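Why does wood have stripes?

Have you ever run your finger along a wooden table and wondered who drew all those lines on it? The answer is that the tree drew them itself, very slowly, while it was busy growing, and it took its time over the job (trees are never in a hurry).

Let's start outdoors. A tree grows taller at the tips of its branches, but it also gets fatter every year, a bit like you putting on one jumper over another. Just under the bark is a very thin layer that makes new wood. In spring, when there is plenty of rain and light, the tree grows quickly and the new wood is often pale. Later in the summer it slows down, and the wood it makes then is usually darker and more tightly packed. One pale band and one dark band together make a ring, and in places with a cold winter one ring usually means one year.

So if you find a stump in the park with 58 rings, that tree was probably 58 years old when it was cut down – older than your teacher, perhaps, though it is more polite not to ask!
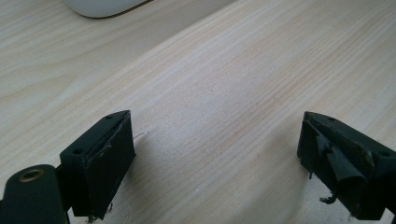 Now, rings are round, and the lines on a plank are mostly long and thin. How can that be? Think of a Swiss roll. Cut a slice off the end and you see a swirl. But cut the same cake the long way, from one end to the other, and you get stripes instead. A log works in much the same way. When the saw goes along the trunk, the rings turn into lines, and we call the pattern they make the grain.

Sometimes the lines wobble, or curl round a dark spot like water going round a stone. The spot is called a knot, and it is the place where a branch once joined the trunk.

Grain matters to people who make things, too. Wood splits much more easily along the grain than across it, so a carpenter always looks to see which way the lines run before picking up a chisel.

Something to try at home: put a thin sheet of paper over a piece of rough, unpainted wood and rub gently with the side of a wax crayon. Ask a grown-up which piece you may use first, please. Then turn the paper round, choose another colour and try a different bit of wood.

Written by Şükran Kılıçarslan, 5 May 2018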